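Stitden Business Breakfast Moves to Warnholm Hall, Drops Guest Fee

The Stitden morning networking group is moving. Starting in May the monthly breakfast goes to Warnholm Hall, doors at 7:15 a.m., and first-time guests no longer pay at the door. Members voted on both changes at the last meeting, after a longer than usual discussion and a second round of coffee.

Janelle Belmonte, who took over as chair last winter, said the old room at the Enriquez had simply gotten too small. People were eating standing up. One member gave her sixty-second introduction from the hallway.

"You can't meet anybody if you can't turn around," Belmonte said. "We had folks leaving early just to get some air."

The Enriquez has hosted the breakfast for 16 years and will keep doing the food. Same menu, more or less – eggs, potatoes, fruit, the cinnamon rolls. Trays go over to Warnholm by van. Anybody with a dietary request should send it in with their RSVP, not the morning of.

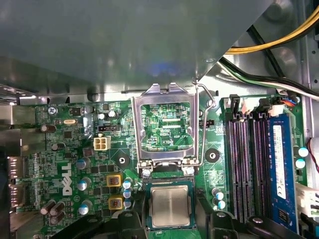 Open desktop case with the CPU socket uncovered.

What changes for members

Annual dues stay put. The group had 3,000 dollars left in the account at the end of the year and Belmonte said there was no case for raising anything. That money covers the deposit on the hall, plus new name badges, the kind with a magnet. The old pin ones have been going through people's good shirts for years.

The format changes some. Open networking still runs the first half hour. After that come the introductions, still sixty seconds each, and this time with a real timer. Then the tables. Members will sit at assigned tables for one round and switch once, so that each person gets 2 full table conversations before the wrap-up at 8:45. Table lists get handed out with the badges. No swapping, Belmonte said, and no saving seats.

The one-business-per-category rule stays as is. A motion to loosen it for real estate and insurance came up and was tabled. It had support. It also had loud opposition from, well, real estate and insurance. Expect to see it again in the fall.

Guests can come free the first time and pay the regular breakfast price the second. After that they need to apply or wait until a seat opens in their category. Applications are one page and need the name of a member who will vouch for you. Turnaround has been slow, Belmonte admitted, and a new membership team of 4 is supposed to get answers out before the following meeting.

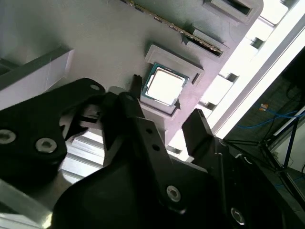 Desktop processor and memory module in a holder plate.

Referral slips go online

Paper slips are done. Beginning with the first Warnholm breakfast, referrals get logged in Jiltside, the sign-up and contact tool the group already uses for RSVPs. Members can enter a referral from their phone, mark whether it was followed up, and see what they've given and recieved over the year.

Blandine Deschamps ran the test with a handful of members this spring. She has a bookkeeping practice on the east side of town and has been keeping the slips in a shoebox, then typing them up at home.

"Half of them I couldn't read," Deschamps said. "A first name and a phone number with a digit missing. Somebody lost a kitchen remodel that way."

The test went fine for the most part. A couple of members had trouble logging in and one entered the same referral over and over until it showed up. Deschamps will sit at a help table by the coat rack for the first few meetings. Bring your phone, bring your password. If you don't have a phone that works for this, tell her and she'll enter it for you.

Not everyone is happy. There was a fair amount of grumbling about losing the moment at the end when slips get passed across the table and read out loud. Belmonte said the reading-out will stay, off a screen. Members who want to keep a written card for thank-you notes are free to do so, they just won't count toward the year-end tally.

Dollar amounts will not be tracked. That was asked more than once. The group used to announce a total for closed business every December and dropped it when members said it felt like a sales contest. Deschamps said the field is turned off in the tool and will stay off.
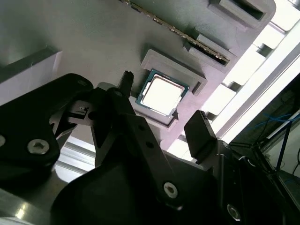 The ten-minute member spotlight is back too, one per meeting, picked by drawing a name. It was cut when the room got crowded and people have been asking for it ever since. Belmonte wants speakers to stick to one thing they do and explain it so a stranger could repeat it to a customer. Bring something to hold up if you can. A computer repair person could do worse than a tray like this one, with the processor sitting in its pocket and the memory stick beside it, and ten minutes on which part does what. A florist could bring a bucket. Slides are allowed but there's no clicker, so somebody will have to stand at the laptop and hit the key. Spotlight speakers get their breakfast covered. Names go in the bowl at check-in, and anyone who's drawn can pass once.

Parking and getting in

Warnholm Hall has its own lot behind the building, entrance off the side street. Don't use the church lot across the way, they tow. The front doors stay locked until 8 so everybody comes in through the back, up the ramp. Street parking out front is free before 9 a.m., meters after that.

The hall needs to be cleared by 9:15 for a dance class. That means conversations that run over have to move to the parking lot or to the Enriquez, which has offered to hold a few booths for members who want to keep talking. Coffee there is on your own tab.

Members are asked to help stack chairs on the way out. There will be a sign-up for setup as well, 6:45 arrival, and people who do setup get first pick at the cinnamon rolls.

Also coming up

The summer mixer is on but has no location yet. Last year's was rained out halfway through and the group is looking for somewhere with a roof. Suggestions to Belmonte. It'll be an evening event, spouses and co-workers welcome, no introductions and no referral slips of any kind.

A new-member orientation will run right before the June breakfast, in the small room off the lobby. Twenty minutes. It goes over the category rule, how the tables work, and what makes a usable referral. Anyone who joined since the new year should plan on it, and longtime members who'd like a refresher can sit in.

RSVPs for the first Warnholm breakfast are open now in Jiltside and close at noon the day before. Walk-ins will be let in if their is space but may not get a hot plate. Members who can't make it can send a substitute from their own business. Let the check-in desk know the name so a badge is ready.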